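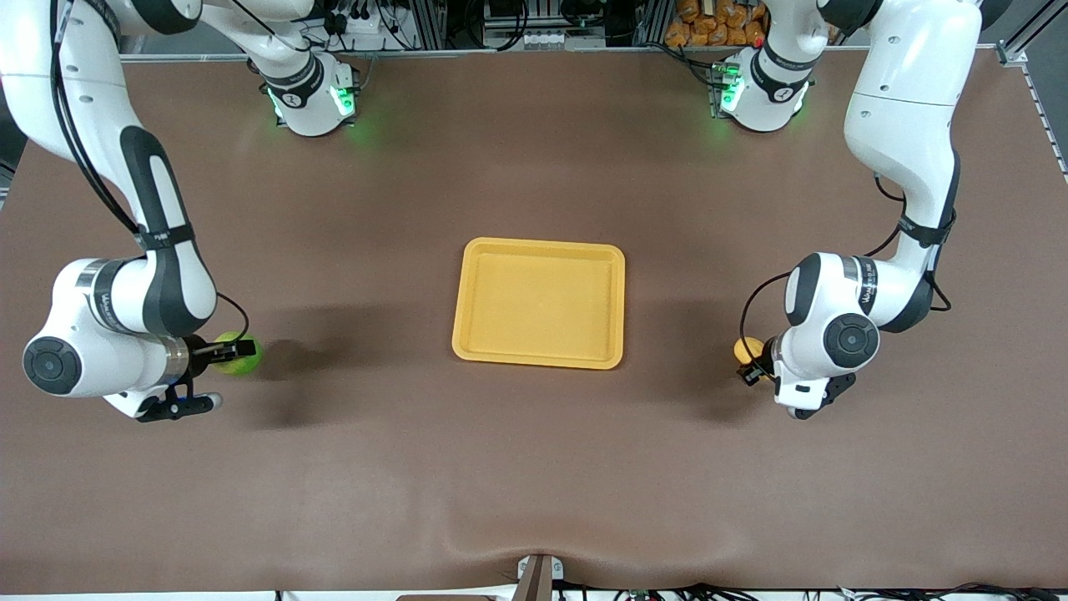

Glenys Maihi wrote to say that a tray is only a drawer you haven't put away yet, and that if I was going to go on about tidying I should at least deal with the drawers. She was replying to my post on the hall cupboard. I have thought about it for most of April and I don't agree with her, so this post is about trays.

I started using them when we moved to Estwood and the back room had to be the place for work, sewing, the post, and whatever the children had in their hands when they were called for tea. There was one big table and it was never clear. I would move everything to one end to cut out a pattern, then move it all to the other end to wrap a parcel. By evening things had rolled off both ends. Balls were the worst, then cotton reels, then pencils.

Leonie Merrick lent me a tray from her kitchen, a deep one with a lip, and told me to put it in the middle of the table and leave it there. I had always put trays at the edge, where they get knocked. In the middle you can reach it from either side, and two people can work at the same table and both drop things into it. It stayed there for a fortnight and then I had to give it back, so I bought my own.

Yellow is a good colour for a tray. I know that sounds fussy. On a brown surface you can find it without looking properly, and small dark things show up inside it. I had a brown one for a while (it was cheap) and I lost a thimble in it for two days. A green ball is easy to spot on almost anything in our house except the rug, which is also green and which I should never have bought.

The other thing I would spend money on is a mat. Ours covers nearly the whole table. Before that we had a wipe-clean cloth with a crease down it, and anything round found the crease and followed it to the floor. A flat mat doesn't stop a ball rolling but it does slow it down, and it is quieter, which matters when somebody is on the phone in the next room. I clean it with washing-up liquid and a cloth. I tried a spray from Lumari and it left a film, so I went back to washing-up liquid.

The way we do it now is simple enough. Whatever is loose on the table goes in the tray at six o'clock. It does not get sorted at that point. Sorting was where I used to go wrong, because I would start putting the pens in order and then it was time to cook and the rest of the table was exactly as it had been. Into the tray first. After tea, one person takes the tray and puts the things back where they live, and anything that has no place goes in the shoebox on the shelf. When the shoebox is full I go through it. The last time, I counted, for this post, and there were 17 things in it. Of those, 9 went straight in the bin, mostly dead pens and bits of packaging. I kept a key that doesn't fit anything.

Javiera Mansilla asked under the last post what I do with toys that come in sets. We keep the sets in bags with a drawstring and the bag hangs on the back of the door. If one piece turns up on the table it goes in the tray like anything else. I don't go and open the bag for one brick. By the end of the week there are a few and I do them together.

She also asked about balls, and I don't have a proper answer. They don't stack and they take up the room of something useful. At present the small ones live in an old saucepan under the window. Bronwyn Sheehan uses a net on a hook and says it works, but our hooks are all taken up with coats.

As for the drawers, Glenys, I did open them. The top one has takeaway menus, a tape measure, two sorts of tape and the instructions for a cooker we left behind in the old house. I took out the instructions and shut it again. The second one sticks. I rubbed candle wax on the runners and it is a bit better on the left side.

I need to get a second tray before the summer, as the one we have is too small once the school things come home. I would like the same colour but the shop has only got white in. If anyone has seen yellow ones anywhere near Estwood, please leave a comment.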